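# Who Decides What Electricity Costs?

When you flip a switch, the light comes on. At the end of the month, somebody in your home gets a bill for it. Who picked the number on that bill?

For most things you buy, the store picks the price. If one store charges too much for apples, you can walk to another one. Electricity is different in many places. Only one company owns the poles and wires on your street, and it would be silly to build a second set next to the first.

A business with no one to compete against is called a **monopoly** (muh-NOP-uh-lee). A monopoly could charge very high prices, and people would have to pay. So governments make a rule: the company may be the only one, but it has to ask before it raises its prices.

## Who does it ask?

It asks a group of people called a **utility commission**. A utility is a service like power, water, or gas. In some states the governor picks the commissioners. In other states, people vote for them.

## What happens when a company asks

Let's make up a town called Lehtinen, with 2,353 homes. The power company there is called Ostano. Ostano wants to replace its old wires, and it wants each home to pay $2 more a month.

First, Ostano writes down its reasons and sends them to the commission. It has to show what the new wires will cost and what it spends its money on now.

Next, other people get to look at those papers. Many states have a lawyer whose job is to speak up for the families who pay the bills. In Lehtinen, that lawyer is Oda Nygård. She reads every page and asks questions. Do all the wires need to be replaced? Could some wait?

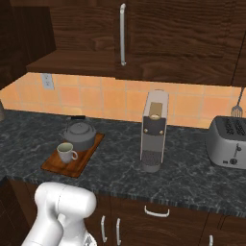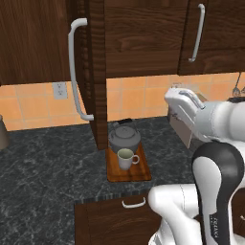
*Kitchens with dark marble countertops. The second one has an electrical outlet on the wall.*

Then there is a **hearing**. A hearing is a meeting where people can tell the commission what they think. Joonas Laitinen owns a bakery, and he says his ovens already cost a lot to run. Elsa Huttunen says her power went out 10 times last winter and she would pay more for better wires. Both of them get a turn to talk, and someone writes down what they say.

Last, the commissioners vote. They can say yes, they can say no, or they can pick a smaller number. In Lehtinen, they vote for $1 a month and tell Ostano to fix the oldest wires first.

## Is a higher rate a tax?

People argue about this. A tax is money you pay to the government. A power bill is money you pay to a company. But sometimes lawmakers pass a law that adds a charge to every power bill, maybe to help build wind farms or keep an old power plant open. Some people say that is the same as a tax. Others say it is just part of the price of electricity.

## Can kids take part?

Often, yes. Many commissions read letters from anyone, and you may not have to be old enough to vote. Ask an adult to help you find the name of the commission in your state. Put the name of your town in the letter and say what you think and why.

## Words to know

- **Commission:** a group of people chosen to make certain decisions
- **Hearing:** a meeting where people can speak before a decision is made
- **Monopoly:** a business with no one to compete against
- **Rate:** the price for each unit of electricity
- **Utility:** a service such as power, water, or gas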